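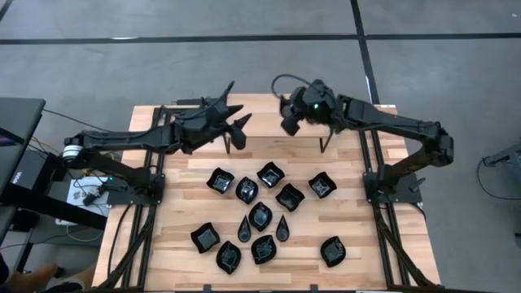

Kaiwen Deng wanted to know, before anything about price, whether a pair of arms could put the crockery away after a meal without someone standing over them. The short reply is that the Drerna 2 can do parts of that job, under conditions set out on this page. The rest is still done by hand.

Drerna 2 bench cell
Supplied by Nollia. Page revised 13 December 2019.

The Drerna 2 is a two-arm bench cell for handling light household and shop goods. The arms are fixed at opposite sides of a wooden tabletop on a black aluminium frame, and each carries a black gripper. The layout suits work in which an item has to be picked from a spread, turned, and set down somewhere else on the same table. It isn't a mobile unit and can't fetch anything from another room.

Sorting and setting out small dishes is the task we are asked about most, and we use it as our reference. Glossy black dishes are a hard case. They throw highlights that move as the camera moves, and a shallow oval one offers very little edge to a finger. Curled corners are easier to take hold of than smooth rims. Leaf and teardrop shapes have to be approached along their length, or they swing as they are lifted.

Rated payload is up to 200 g per gripper at full extension. A dish of 175 g can be lifted, rotated and passed from one gripper to the other. Stacking is supported for dishes of the same pattern. Mixed stacks are not supported in this release, and the controller will set the second item down beside the first.
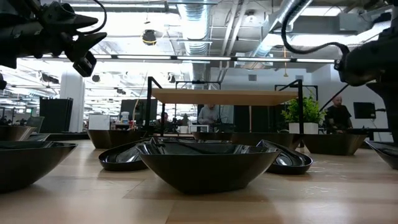 Spacing matters more than weight. When bowls stand close together with their rims overlapping from the camera's side, the controller may treat two of them as one item. The October software update reduced this fault but did not remove it. Leave a clear gap of 140 mm between large bowls where the table allows. Smaller dishes may stand closer, provided a finger can get down outside the rim.

What the cell does now:
Moves single dishes from a spread to a marked position.
Turns long dishes to face one way.
Passes an item from one arm to the other.
Stops on contact with anything it did not expect.

What it doesn't do:
Wash, dry or inspect for chips.
Handle glasses with stems.
Unload a dishwasher, which needs a reach below table height.
Recover a dish that has tipped over – an operator has to right it and press resume.

On a shop counter the same limits apply. Orlandini has run the earlier Drerna at a packing bench for gift sets and keeps a person there to fill the boxes. The arms set out the contents in order. Wrapping was tried and dropped after a week, as the paper creased at every regrip.

The cell is quick to teach for one fixed layout and slow to teach for a changing one. New shapes are added by guiding the arms through the pick by hand, several times, with the item in different positions. Wavby sells a library of ready-made shapes that loads into the controller. It covers plain round tableware well and irregular tableware poorly.

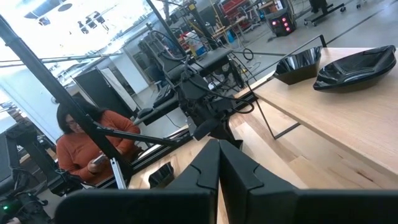
Can the cell be left running while people work or sit nearby?
Local rules decide this, and a risk assessment is needed for each site. The contact stop is fitted as standard, but the fingers are pointed and we advise keeping hands off the tabletop while the arms are powered.

Supplied with the cell: two arms, two grippers, frame and tabletop, controller, cable set, stop button. A floor plan is sent with the quotation. Spare fingers are sold in pairs. Soft fingertip covers are available and improve grip on glazed surfaces, at the cost of some accuracy on thin rims.

Comments

packingbench_uk
We have the older model. Agree about the gap between bowls. Ours used to try to lift two at once and the update has mostly cured it, though deep bowls behind shallow ones still catch it out.

M. in Leeds
So it lays the table but I wash up? Wrong way round for me, I'd pay for the opposite.

Kaiwen Deng
Thanks for answering the question. Is lower reach planned? The dishwasher is the part of the job I would hand over first.

Nollia support
No date for that. It would need a different mounting for the arms, and the present frame won't take it.

tilde
Do the soft covers mark black glaze? The last grippers I used left grey smears on everything.

packingbench_uk
@tilde ours did for the first few days, then stopped. Wipe them with a damp cloth before you fit them.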